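Does anyone really need a laundry system?

05/04/2025
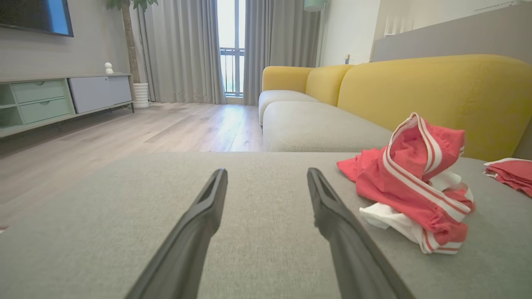
The sofa stage

I have now read 2,937 words on "closing the laundry loop", from a household blog that shall go unlinked, and I am no tidier for it. The gist is that clean clothes must never touch the sofa. They go from airer to basket to drawer, and you feel calm.

I don't believe it. In our house in Soddale everything stops at the sofa, and has done for years. The red and white sports things are the worst of it. They land in a heap on the grey seat cushions and stay there until somebody wants to sit down.

What I tried

In February I gave the method a fair go. I bought a set of 8 fabric drawer dividers from Whitlock, which sagged. I tried folding shorts into thirds, as instructed, but anything with a wide waistband just springs open again. Then came the Coltel app, which sends you a reminder to fold. I switched it off after two days.

What I'd keep

Folding on the seat is fine, if you ask me. It's a decent height, and the yellow back cushions are plump enough to prop a pile against. The woven grey fabric does seem to collect fluff, so I go over it with a clothes brush now and then.

As for the matching baskets everyone raves about, I saw them in Flelley and put them back. We've got a basket. It's upstairs with the towels in it.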